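The price of beans, and other things I never used to think about

August 23, 2020

I sold my first proper load of beans this month, and I have been going round telling anybody who stands still long enough. So now it's your turn!

For those who are new to the blog, I grow climbing beans and a bit of maize on a rented plot outside Jidton. For years I did what everyone on our road does. You harvest, you bag it up, you wait at the gate, and a man with a lorry tells you what your beans are worth. You grumble, he shrugs, you take the money. I used to think that was simply how selling worked.

What changed was a notice pinned up at the seed shop in the spring. A buyer called Jindico wanted dry beans, sorted and cleaned, and would pay by weight at a price agreed before planting. I read it twice and then went home and did nothing for a fortnight, as is my way. By the time I rang, the list was nearly full, but they squeezed me in (I may have begged a little).

The agreement was two pages long. I had been expecting something the size of a phone book. It said how dry the beans had to be, what size of bag to use, and how many split or stained ones they would put up with. It also said I had to let them know if the crop was going to fall short, and by when. I stuck that page on the fridge and got thoroughly sick of looking at it.

Growing them was the easy part. We had a dry patch early on, then more rain than I wanted just as the pods were filling, and I lost most of the bottom corner where the water sits. I still haven't dug a decent drain there. I say this every year.

The sorting, though! I had no idea. I laid the beans out on old sheets on the shed floor and went through them by hand, evening after evening, with the radio on. Split ones in one bucket, stained ones in another, stones and bits of stalk out of the door. After a few nights my back had gone, and I was seeing beans when I shut my eyes. I tried a sieve borrowed from next door, and it helped with the dust but was no use for the stains.

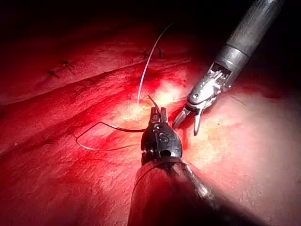
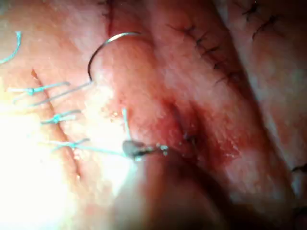

Robotic instruments and a suture strand over red tissue in the first; a curved needle and tied blue sutures in the second.

When I finally had it all weighed there were 719 kilos that passed and a sad little heap that didn't. I had told Jindico to expect 792. I rang them with my heart in my mouth, and the woman on the other end just said thank you for letting us know and changed the number. I had been rehearsing that call for days.

Getting the beans to them was the next headache. The collection point is the old dairy at Besson, and my car is not up to that sort of weight on that sort of hill. Three of us on the same road had signed up, so we put our bags together and shared a lorry. The driver wanted 100 up front, split between us, and the rest on arrival. We loaded before breakfast and I rode along in the front, mostly to keep an eye on my bags, but also because I like a day out.

They open a bag or two from each grower and check them on a table, and it is horrible to watch — like handing in your homework while the teacher reads it in front of you. One of mine had a few more splits than it should have. They let it through. My neighbour had two bags sent back for being damp, and she was not pleased, and the ride home was rather quiet.

The money came nine days later. After the lorry and the bags I was 216 better off than I would have been selling the same beans at the gate. I know that won't sound like a fortune to some of you. It has paid for next season's seed and a new pair of boots, and I didn't have to stand at the gate and be shrugged at.

A few of you asked in the comments whether I'd be trying Alteo as well. They have been round looking for maize growers, and the price on their leaflet is good. But they want a much bigger load than I can manage alone, and they pay at the end of the season. I'd need to find a few others to go in with, and after the damp bags I'm not sure this is the moment to bring it up on our road.

I have put my name down for beans again with Jindico, and I've promised them a bit less this time. I am also going to get some proper drying racks made, up off the floor, as my knees have lodged a complaint. If anyone has built their own and has measurements to share, do leave them underneath. Mesh or slats? I keep changing my mind.

Right, the hens are shouting and I still have those sheets to wash.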